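Module 4: Play Provision in Early Years Settings
Handout 2 — Small-world and domestic play

Students should read this handout before the seminar and bring their observation sheets. The set reading is chapter three of the Rosora course reader.

Domestic play is the acting out of everyday tasks such as cooking, serving and tidying. It is usually well established by the age of three.
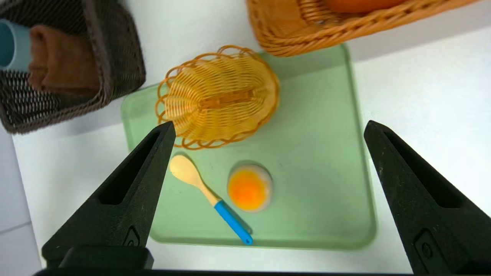
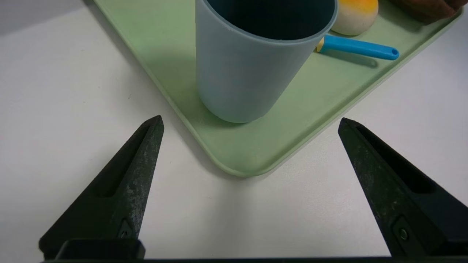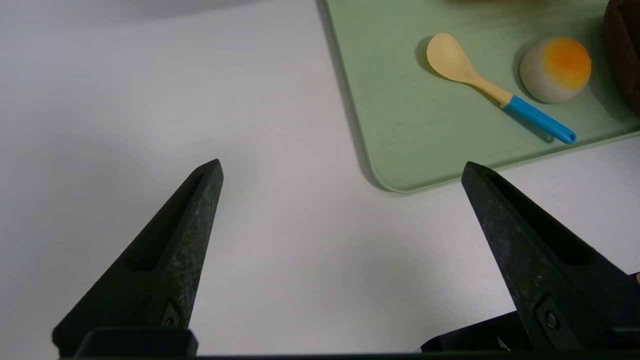 Three terms are used throughout the module. Solitary play involves one child and no reference to others. Parallel play takes place side by side, with similar materials but separate aims. Shared play requires an agreed story, however brief.

The Stonov study, discussed in week two, drew on 843 observations, each lasting 20 minutes. Students should note that it covered indoor play only — outdoor sessions were left out at the design stage — and should take care when applying its findings to nursery gardens.

Assessment

Write a report of 700 words on one observed session. Describe what was said and done before offering any view of its meaning. Children must not be named.

Reports are due in July. Late work is subject to the usual rules. Queries should be taken to the module office, Tetska Building, room 2312.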